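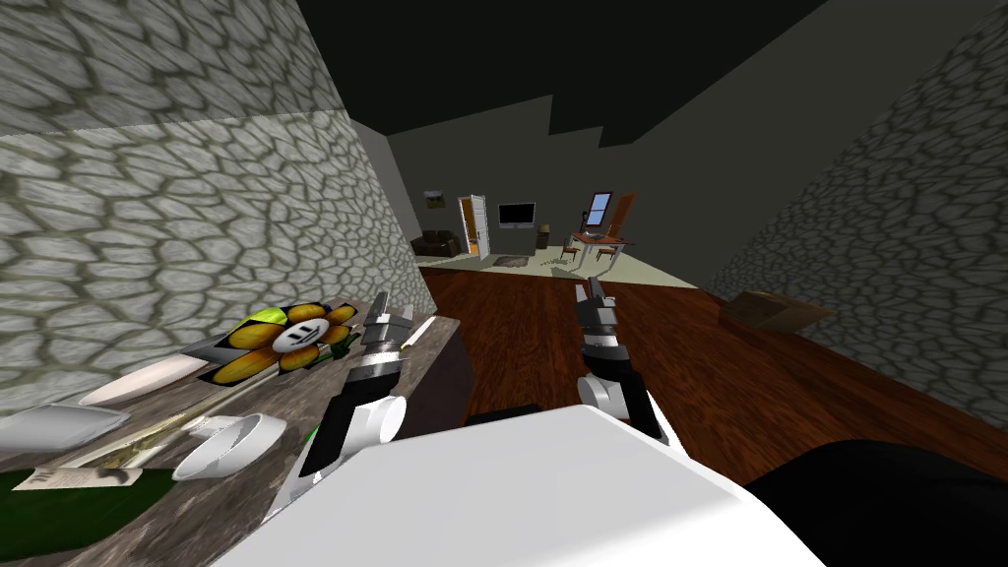 Why does a dry stone wall stay up when there is nothing sticking the stones together?
Weight and friction do the work. Each stone presses down on the ones beneath it, and the two faces of the wall lean in towards each other, so the whole thing settles tighter as it ages.

Walls and Floors, handout 5: building with stone

Last session we finished with timber and I promised you stone, which is my favourite part of the course, so forgive me if I get carried away!

Start with the difference between dry walling and mortared walling. In a dry wall the mason chooses every stone for its neighbours. In a mortared wall the mix fills the gaps, so rounder and more awkward stones can be used, and the joints become part of the look. Cobbles are the extreme case. They are lovely things, smooth from the river or the sea, but they touch each other at tiny points and will roll if you let them. A cobble wall leans heavily on its mortar, and a good one is built slowly, a few courses at a time, so the lower joints can stiffen before more weight goes on.

Words you will need

Course: one horizontal layer of stones.
Batter: the inward lean of a wall face as it rises.
Hearting: the small stones packed into the middle.
Through stone: a long stone reaching from one face to the other, tying them together.
Cope: the top row, which holds everything down and sheds some of the rain.

The rule we keep coming back to is "one on two, two on one". A stone should sit across the joint below it. When joints line up one over another you get a running joint, and a crack loves a running joint (go and look at any old garden wall and you'll find one, I promise).

On mortar: lime or cement? We'll argue about this properly after the break, but read Selma Karagiannis's notes first. Lime is softer, lets damp pass out through the joints and puts up with small movements. Cement is quick and hard. Put hard cement between soft stones and the water has to leave through the stone instead, and after enough frosts the faces start to flake. The Wendora farmhouse study is wonderful on this, with its repointed gable and its untouched one side by side.

Practical work

We build a short length of dry wall in the yard, up to 40 centimetres high. Work in pairs, 2 to a face. Sort the stone before you lay any: big ones near the trench, cope stones furthest away, hearting in buckets. Fedir Hnatiuk will bring the frames and string lines. Please wear proper boots, and gloves if your hands aren't used to it.

For November, choose a wall near where you live and draw a small patch of it, joints included. Mark any running joints in red. Drawing makes you notice how the mason was thinking, and I can't wait to see what you bring in.

Related handouts
Timber frames and how they move
Lime, sand and water
Reading the Kiani barn, by Renato Gaete
Flagged floors and what lies under them

Last updated: November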